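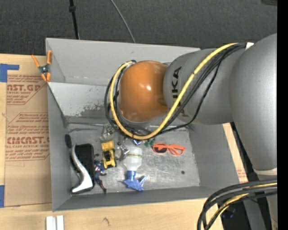 The gray bin on my table, scuffs and all

Getting scuff marks out of a big gray bin?

I've got this large bin with tall sloping sides that lives on a light wooden table, and one of the sloped panels has a dark patchy mark. The bottom is scratched too, with pale streaks. I tried dish soap and got nowhere! Anything gentler than sandpaper?
Posted by Skonanley, 30 November 2019

Baltasar Zúñiga
Baking soda paste and a soft cloth, try a corner first. Leave it 8 minutes, wipe, do it again. My dark marks came off mostly, but the scratches are in there for good (I just quit looking at them). Don't go near it with steel wool, I did that in June and made a whole new set of streaks.

bamcombe145
just put a mat in it

Uddin
Is it metal or plastic? A melamine sponge is fine on most plastic but it'll dull anything shiny, so go easy.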